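Search this site Enter keywords Go

I'd been meaning to sit down with Fitriani Chin since December, when she finally closed her mending shop on Buvwood and moved the whole business into her back room. She'd just put the kettle on when I turned up, and we talked so long that neither of us drank the tea.

She started, she told me, with her brother's school pants. "He went through the knees every 2 weeks, I swear. My mother handed me a needle and said, you're the one with patience." (She says she isn't patient at all, just stubborn.) These days it's mostly sweaters, work jackets and old quilts, and she asks for everything to be washed before it gets to her table.

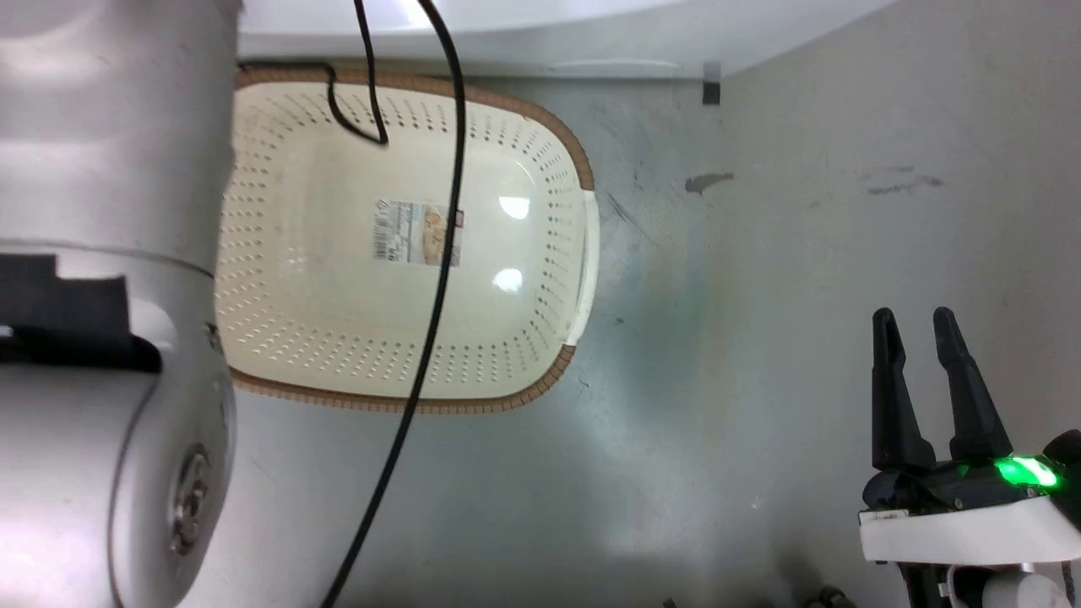
Pranab Haque, listening in from the doorway, said that people always bring things in too late, when a hole you could cover with a dime has turned into one you could put your fist through. Fitriani nodded so hard her glasses slipped. "Moths," she said. "Moths and elbows. That's my whole income."

I asked about prices, which I know is rude, but I wanted to know! A small darn is 5 dollars. A full elbow takes an evening and she charges by the hour, and she'll tell you straight out if the sweater isn't worth it. The most she ever charged was 100 dollars, for a quilt that came in with the binding gone on all sides. "I undercharged," she said. "I was sewing that thing in my sleep."

Then we got onto washing, and here she has opinions. Cold water for wool, always. Zip the zippers. Turn the jeans inside out. And please, she begs you, stop stuffing it full.

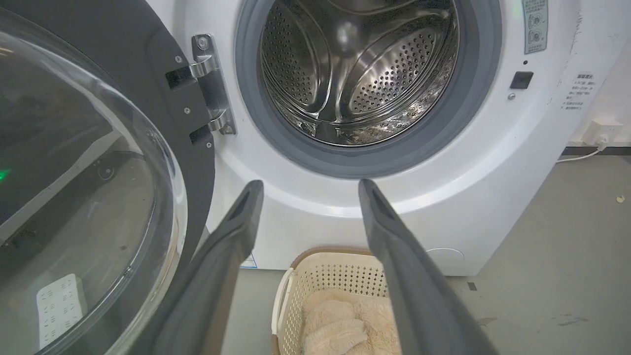
Give wool some room in the drum, says Fitriani.

She buys her yarn secondhand when she can, a lot of it from the Perkora swap, where she and Yusri Chong once fought over the same cone of navy (he won, and she still brings it up). Matching color is the hard part. She holds the strands against the cloth by the window in the morning and won't decide anything after 4 p.m.

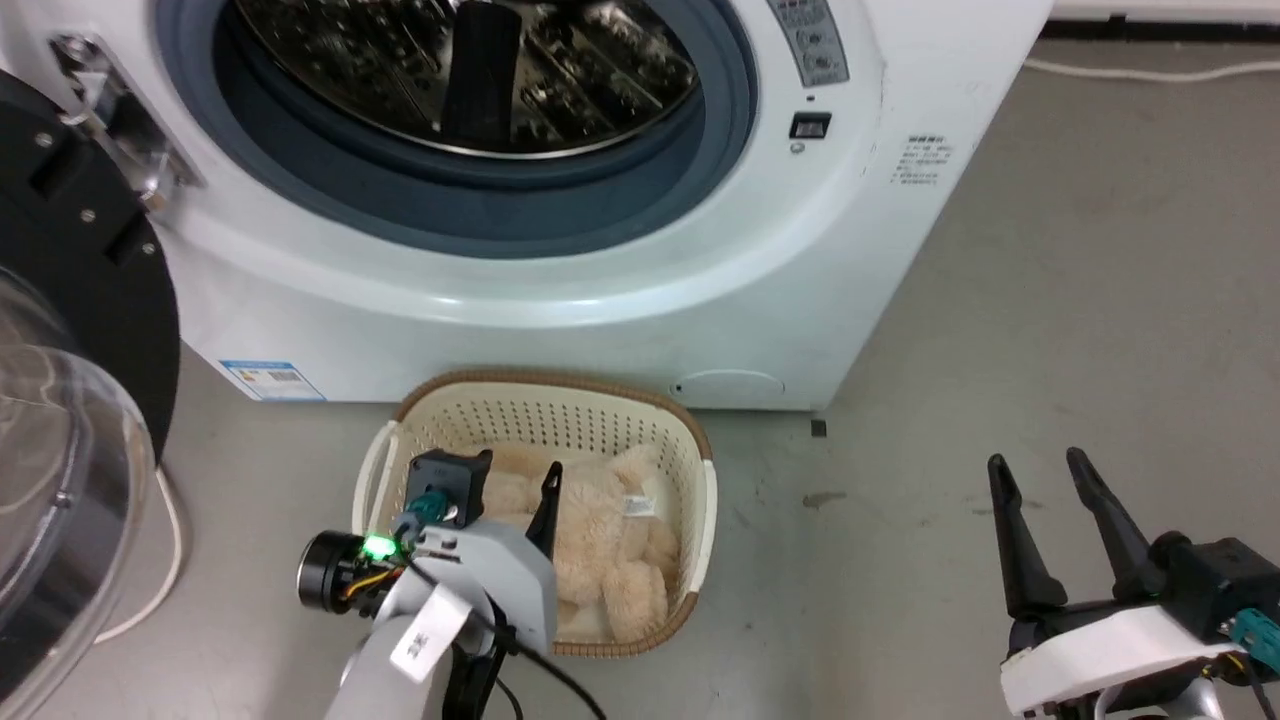
So can a complete beginner learn to darn a sock? "Give it one evening and a sock you don't care about," Fitriani said. "Weave over, under, over, under, and don't pull tight. The first one will be ugly. Wear it anyway."

I went home with a loaned darning egg and two of my own socks, pinned and labeled, and I'm supposed to bring them back finished.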